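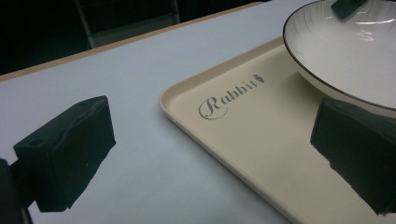 Kitchen and table > Trays and crockery

Big round dish on a printed tray, store together or apart?

Posted by Jayanthi Alva
January 1, 2022

Hello all, hoping someone can settle this for me. I've got one of those pale trays with "Rabbit" written across one corner in curly letters and a little cartoon rabbit in the other, and I'm really fond of it! It came from Vinby in August. I also have a big round white dish with a dark rim and fine streaks running out towards the edge, and for months I've just left the dish sitting on the tray because they look nice together and my cupboard is tiny (it's a rented flat, up to 40 cm of shelf depth and that's your lot).

My worry is the printing. The dish gets shifted about every time I want the tray for tea, and I'm sure the R is looking a bit tired. I can't tell if that's the dish rubbing or me being too keen with the sponge. Should I be keeping them apart? And when the dish is on there, does it matter if I lift it by the rim with one hand? My mum says always two hands, but then my mum says that about everything.

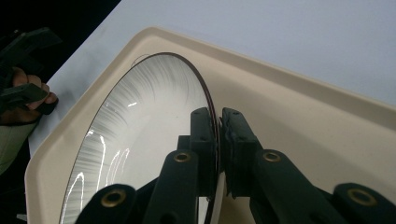 Jesel
39 posts

Keep them apart if you can. The unglazed ring underneath a dish is often quite rough, run your finger round it and you'll feel it. Mine took half a flower off a tray in one winter. If it has to stay on there, put a bit of felt or a folded tea towel in between, and don't drag it. Lift, then put down.

On the rim, a light plate is fine one-handed. Once there's food on it your mum is right, sorry.

Kokkinos
1,119 posts

I'd go a bit further than Jesel, because I have three trays of this sort and have ruined at least one. What I do now is take the dish off first, before I touch the tray at all, and stand it well over to one side of the table. Then I can get at the whole tray, corners too, and I'm not reaching round anything.

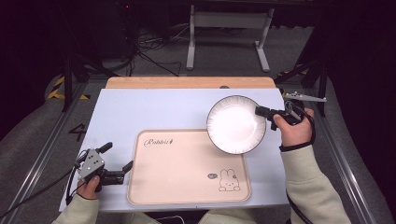 After that it's a soft cloth, warm water and a small drop of washing-up liquid. I did use Trutix spray for a while and it was lovely on the worktop but I wouldn't put it near a printed picture again, the outline on mine went grey and patchy. Go along the inside of the raised edge with a cotton bud, crumbs love it in there. Pat the letters dry, don't scrub. Then the tray stands on its side in the cupboard next to the dish, and in your shallow cupboard that'll probably save you room as well!

Oh, and don't put it in the dishwasher unless it says you can. I know, we've all done it. 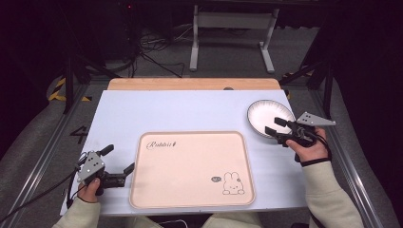 More from Trays and crockery

Tea stains on a white tray, tried everything
Can I put felt pads under serving bowls?
Best way to stack plates with a coloured rim
Viewed 1,548 times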